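Patch Notes Digest: Wullwood

The October update for Wullwood is out on PC. The download is 783 MB and existing saves carry over. Most of the work went into input handling, which now runs on its own thread and no longer waits for the renderer. Yip, the studio, lists 34 fixes in total.

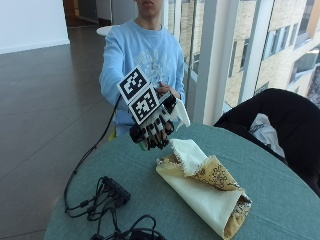 One player on the Narnard forum writes that the parry window still feels short at high frame rates, and that capping the game at 60 brings the old timing back. Yip has logged the report as open. The cap is under Display, Advanced.

Enemy changes are limited to the second region. Marsh wardens lose the double lunge on normal difficulty, and the boss at Wundano Gate drops from 244 hit points to a lower value that scales with party size. Its stagger threshold is unchanged.

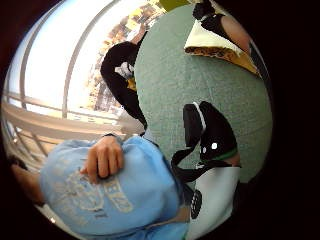 Known issues

Rebinding the dodge key while a menu is open can clear the map shortcut. Close the menu, then rebind both. Cloud saves made in slot 23 or higher do not sync and should be copied to a lower slot by hand. 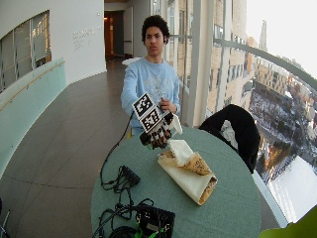
Controller profiles are also reset the first time the new build starts. Export them from the old build before updating, as the reset cannot be undone from inside the game.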